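Coughlan Publishes Results of Kitchen Chore Trials for Single-Arm Robots

Haltton, May — Coughlan, the household automation test group, today released the results of a study on how far a single robot arm can get with ordinary kitchen work. The study covered 117 chores, from putting a bottle back in its place to wiping down a counter after a meal. Each chore was run first in simulation and then, if it passed, on a physical arm in the group's test kitchen in Davbridge.

The results are mixed. Moving rigid objects across a clear counter is now dependable enough for long unattended runs. Work that involves water, cloth, food or closed containers is still well short of that level, and most of those chores needed a person to step in before they were finished.

"If you ask whether the arm can pick up a bottle and set it down somewhere else, the answer is yes," said Senan Nic Aodha, head of testing at Coughlan. "If you ask whether it can clear up after dinner, the answer is no, and we don't expect that to change with the next software release."

Simulated runs were carried out in Hirnetti, the group's kitchen model. Nearly 2000 runs were logged for each group of chores, with object positions, lighting and surface finish changed between runs. A chore moved on to the physical kitchen only after it had been completed in 300 runs in a row without a collision.

The largest gap between the two stages was in sink work. Arms that placed dishes in a simulated basin with few errors lost their grip on the same kinds of dishes when they were wet. Cutting boards were a second weak point. A board lying flat leaves little room for a parallel gripper to get its fingers under the rim, and the planner often chose to push the board to the counter edge first. The test rules counted that as a fault if the board tipped.

Speed was recorded but not scored. In the physical kitchen, the arm took longer than a person on every chore in the study.

"Simulation is good at telling us what will fail," said Cathal Moriarty, who leads modeling work on Hirnetti. "It is less good at telling us what will succeed. Soft and wet materials are where the model is thinnest — we would sooner say so than publish a pass rate that does not hold in a real kitchen."

The full report includes the chore list, scoring rules and fault records for both stages. The scene files used in the simulated stage are available to research groups on request. Coughlan plans 2 further rounds of testing, covering laundry folding and shelf stocking in small stores.

Media requests should be sent to the Coughlan press office in Haltton.
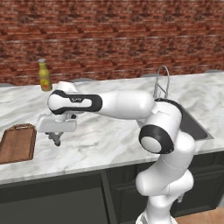 Simulated robot arm at a kitchen counter with sink. Credit: Coughlan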